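## Section 3: Setting up a folding table and getting a load folded

Most folding guides assume you have a big clear bed, endless patience and shirts that come out of the dryer already flat. You probably have none of these. What follows is the Kadoseo method with the parts that don't earn their keep taken out. Where we left a step in, it's there because skipping it made a worse pile.

### 3.1 Before you start

You need:

- a table you can walk at least halfway around
- a plain sheet, pale if you have one
- somewhere to put finished stacks that isn't the same table

You do not need a folding board. The Harkano board that ships with the full kit is fine for dress shirts and a nuisance for everything else. Leave it in the box until you have done a few loads by hand, then decide.

You do not need spray starch either, whatever the label on the can promises.

### 3.2 Covering the table

1. Wipe the table and let it dry fully.
2. Lay the sheet over it with an even drop on each side.
3. Smooth it from the middle outward with your forearm.
4. Pull the corners snug, but don't clip them yet.

Soft wrinkles in the sheet are harmless. Some people iron the cover before they fold on it, and we have never seen a shirt that looked better for it.

**Note:** The Wollow padded cover is sold as an upgrade. It grips knits a little too well, and you will spend time peeling T-shirts off it. A cotton bed sheet does the job.

**Caution:** Don't use a dark or newly dyed sheet under damp clothes. "Colorfast" on a tag is a hope.

### 3.3 Sorting the load

1. Tip the load out at one end of the table, or keep it in the basket if the table is small.
2. Pull out anything that still feels damp at the seams or waistband. Hang it.
3. Take out the large pieces first: towels, sweatshirts, pants.
4. Leave socks for last. They'll wait.

Sorting by color at this stage is often recommended. It's a waste of time unless you store by color, and very few households do. Sort by owner or by drawer.

If your towels are the heavy kind, weigh a stack before you put it on a wall shelf. Our bath set came to 900 g a towel, and the bracket shelf it went on was not happy with six of them.

### 3.4 Opening out a crumpled garment

This is the step people rush, and it's the one that decides how the fold turns out. A shirt that lands in a heap has to be opened before it can be folded, and shaking it in the air only works for one person with long arms.

1. Put the garment down on one half of the table. Keep the other half clear.
2. Find a hem or a sleeve end. Don't start from the middle of the bundle.
3. Take hold close to the edge of the cloth, with a small pinch.
4. Draw it slowly toward you until the bunched part starts to loosen.
5. Stop and look. If the fabric is twisting, let go and pick a different point.
6. Find the second corner and repeat.

With two people, each takes a corner and stays on their own side. Agree on who moves first. Two people pulling at once will stretch a neckline, and no amount of patting brings it back. 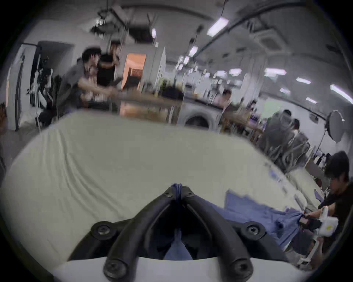 Work from the corners you can see, and leave the buried ones until the top layer is out of the way. Digging underneath tends to drag the whole garment across the sheet, and then you're chasing it.

**Caution:** Hold knits by a seam where you can. A hard pull on thin jersey leaves a point in the fabric that shows when it's worn.

### 3.5 Making the fold

1. Lay the garment face down and square the shoulders.
2. Fold each side in toward the center, sleeves flat along the back.
3. Fold the bottom up, then once more for a drawer or twice for a shelf.
4. Turn it over and press lightly with your palm.

The Tkachuk fold — the one where the shirt stands up on its own edge — is popular and looks good in a drawer on the first day. In our drawers it held up until somebody took out the third shirt. Use it for kids' clothes if you like. For adult sizes, the flat fold above is quicker to redo.

### 3.6 Stacking and clearing

- Keep stacks under 200 mm high. Taller ones lean.
- Put the heaviest pieces at the bottom.
- Carry stacks away before you start the next load.
- Shake the sheet out over a hard floor and wash it with the next load of whites.

If a finished shirt still has a crease across the front, check 3.4 before you blame the dryer. For pants and fitted sheets, see Section 4. The fitted sheet instructions are short, and we don't claim the result is square.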